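Notebook – February, Flirow bench, garment folding demos

Started 8 a.m., wanted to get through the knitwear set before lunch. Didn't! But the afternoon went a lot better, so I'm writing down what changed while I still remember it.

First batch was with the hand-held gripper, same folding task we did at Wostgate. My early demos were way too fast. I fold like someone who has folded laundry for years, and on playback the fingers close and lift almost in one motion (no chance the policy picks out where the grasp ends and the lift begins). So now I come in open, hold still for a beat, close, hold again, then go. Feels silly, looks great on the plots.

Evia's remote rig got a turn too. Lag was fine, but I kept overshooting on thick knits – you can't feel the fabric bunch up, so you squeeze until something moves. For sweaters and cardigans I'd stick with hand-held for now and save remote for towels.

Count at the end of the day is 148 kept demos, 30 tossed. Most of the tossed ones are mine from the morning, and a few are tracking dropouts when I turned my wrist too far. Target is still 1,000 before we retrain.

The cable-knit cardigan is my favorite and also the worst of the lot. Buttons down one side, a thick collar that wants to roll, and a ribbed hem that's the only part I really trust for a first grasp.
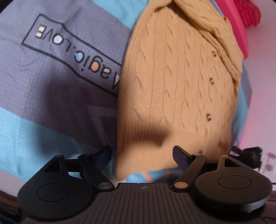 So the rule I'm trying is hem first, fingers open on both sides, and stay off the buttons if at all possible. Abbasi's old notes say to start at the collar, which I think works for shirts and nothing heavier. Going to do a short run each way tomorrow and compare.

Also to do: charge the spare battery, rename the morning files (I left them all as "test", sorry), and mix up the background fabrics more between takes.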